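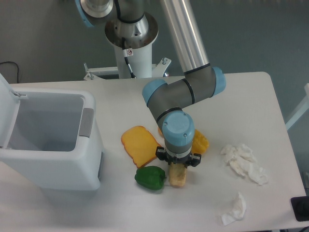

How long does a sourdough starter take to get going? Mine took 12 days, in a cold kitchen in December.

I'd bought the rye flour from Parsons, the little shop in Stoltness, and fed the jar every morning before work. It sulked for ages — then it doubled overnight!
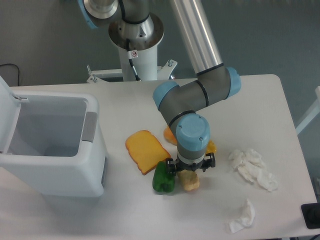

What size tin do I use? An 880 g lump of dough fills my old 2 lb loaf tin nicely.
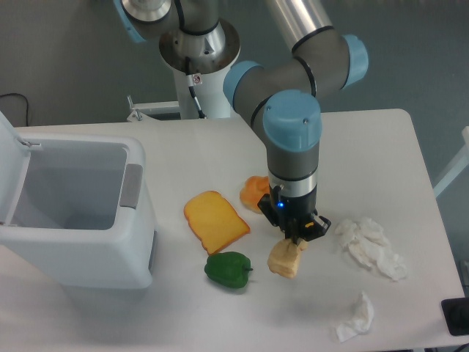

I leave it to prove for 90 minutes near the boiler, then bake it with the lid on. Next I want to try seeds (pumpkin, probably).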